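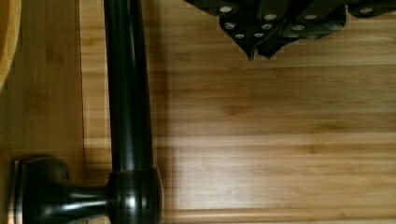

Ticket: Poster + cover proofs coming out wrong colour / fonts swapped
Opened by: Kamala Nambiar, Flastholm design desk
Assigned: Sabina Malý
Priority: high (print slot Friday)

Problem
Cover PDF for the Hudec monograph. Exported from Droven, all fine on my screen. Proof back from Livelport and the red is brown. Also the title has dropped to some default sans. Spine text 20 mm too low. Need it fixed before Friday, they won't move the slot.

Tried already
- re-export, same settings -- same
- restarted, obviously
- exported from the old laptop. Fonts OK there, red still brown
- turned off overprint preview, no change

Sabina, 09:40
Can you send the packaged file, not the PDF. And which profile did you pick in the export box?

Kamala, 10:05
Sent. Profile says "document default". Didn't touch it.

Sabina, 10:50
Right, two seperate things.
1. Fonts. Title face isn't in the package. Droven only embeds it if the licence flag is set and yours is the trial cut from the foundry. Old laptop has the full one. Copy it over or outline the title.
2. Red. It's a spot swatch on page one, but someone has pasted it as RGB on the flaps and back. Ink total on the flaps hits 300 when it converts, hence mud. Change the lot to the spot, or build it as 100 magenta with yellow under it.

Kamala, 11:15
Outlined the title. Swatch swapped everywhere I could find. New export is 1170 KB, last one was way bigger, is that bad?
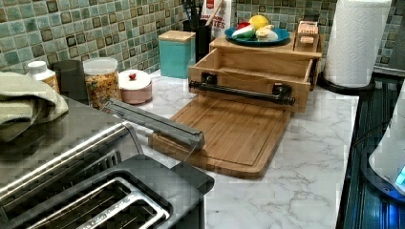 Counter with toaster, tiled wall behind

Sabina, 11:30
Size is fine, the fonts were bulking it out. Check the images haven't been downsampled though -- zoom in on the poster reproductions on the back.

Kamala, 11:55
Images sharp. Spine still low.

Sabina, 12:10
Spine is the template. It's the Livelport one from before they changed the board. Get the new one off their page, paste in place, dont drag.

Kamala, 14:20
Done. Soft proof red is red. Resent to Livelport, waiting on the new proof.

Status: pending, leave open until the proof is back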